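The slow death of the sit-down breakfast

Folstead, 7am. Toast in one hand, keys in the other. Juraj Procházka used to lay the table the night before, cups and all. Now it's a cereal bar on the Dresside bus, 47 minutes each way.

He misses it. The chat mostly, and the second pot of tea. "We'd argue over the marmalade," he says. "Proper rows."
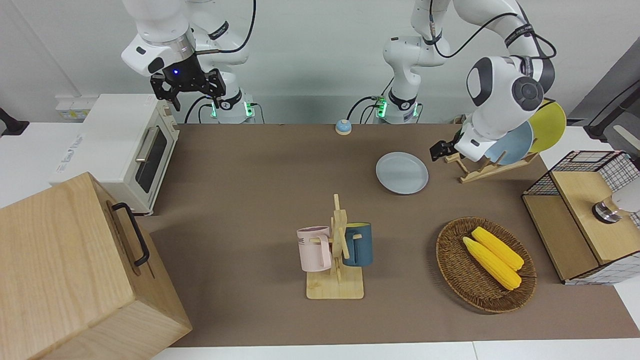

Ferklow holds out

One café still does it right. The Chettiar, on the hill, 30 seats, no takeaway cups. Eggs come when they come. Queue out the door by nine, teh owner not bothered. Porridge is good too. Get there early, bring cash.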